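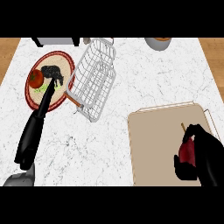

Two-armed kitchen sim, left gripper at the plate, right one holding a red fruit over the tray.

We use cookies to improve your visit. Accept | Manage settings

Can a robot clear up after lunch yet?

Asked by Gadisa Yilma, 16 August 2021

Picture is the sort of thing I mean. Simulated kitchen, plate with a tomato and some lettuce, dish rack next to it. My mum has bad hands and wants to know if anything like this can be bought for a real kitchen. Doesnt need to be quick. Just food off plates, plates in the rack, wipe down. Is it years off or am I looking in the wrong shops?

3 answers

Vilém Vondráček
Years off for a home, sorry. I fit arms on a packing line at Vurkside and they're fine with the same box all day long. Lettuce is horrible - floppy, tears, never the same shape twice. Tomatoes get squashed if the grip force is a bit out. In simulation you can run a pick 100 times over and no one mops up. We tried soft fruit last December, got 3 good picks out of 10 and went back to doing it by hand. Wiping down is a seperate problem again, havent seen it done well.

For your mum I'd get a dishwasher with a pull-out top rack and some fat-handled cutlery. Boring but works now.

zarum_fan
Just get a robot hoover

tinpot40
Agree with Vilém mostly. Plates into a rack is nearer than he makes out tho, if the plates are all the same and the rack never moves. Price is the killer.

Related questions
Schumacher dishwasher top rack keeps sticking
Mivuvero jar opener, any good for arthritis?
Robot mop leaves streaks on tiles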